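Aslow Room Users' Group
Minutes, winter meeting

Present: Sigita Grīnberga (chair), Hashini Bhattacharjee (minutes), plus 9 members. Apologies from the Wemton choir.

1. Last minutes
Approved with one fix: the October film night drew 99 people, not 90. What a night that was!

2. Chairs
Hashini went through the chair list. We own 120 folding chairs and 5 need new rubber feet. Sigita would love to see the room set up in a horseshoe for the spring talks — everybody sees everybody, and the questions get so much better. Warmly agreed. We will try it at the Wijesinghe reading first.

The folding chairs go back to the closet after every event, seats closed, backs all facing the same way. Members said how much faster setup has been since we began doing this. Office chairs stay upstairs.

3. Tables
The long white table stays up between events, as it is so handy for coffee. Please wipe it down and take your plates home (we have quite a collection now, come and claim yours!).

4. Setup page for new members
Draft text read out and approved, to go up as follows: 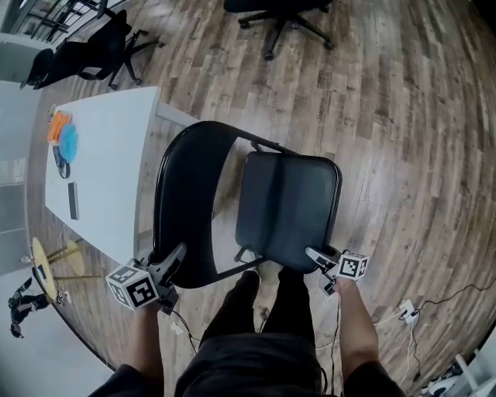
Ikport, 2 January 2018

Black folding chair, lifted clear of the wood-plank floor, with the long white table to the left. Carry chairs one at a time and go around any cables. Two people can set out a whole row while the coffee brews — come early and join in!

5. Any other business
Sigita is bringing her saffron buns next time. Loud approval. Hashini to book the room and send the date around.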